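Sock swap returns to Rokbridge in February

If you missed the last sock swap, you missed a treat, and I'm so pleased to say we're doing it again! The idea couldn't be simpler. Bring your odd socks, your outgrown jumpers and the scarf you never quite took to, and go home with someone else's. Anything left over goes to the knitting group, who unpick the wool and turn it into blankets.

Bergþóra Bach will be running the darning table from 4 until 5, and she's a wonderful teacher – I arrived with a hole in the heel of my favourite pair and went home wanting to mend everything in the house. Needles and thread are provided, but bring your own wool if you need a particular colour.
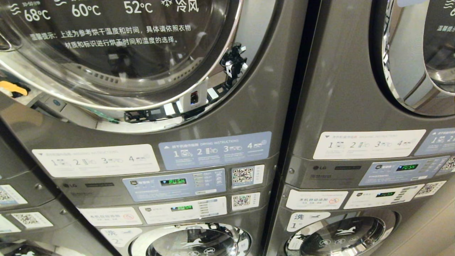 Stacked washer-dryers, with drying temperatures printed on the door glass.

Please wash everything before you bring it, and check the label before anything woollen goes near a dryer. Pairs should be pinned or tied together. Odd ones can go loose in the big basket by the door.

Ingvar Hafþórsson is baking again (cardamom buns, hurray) and would love a hand with the teas. Drop him a note at the Valdovinos café if you can spare an hour.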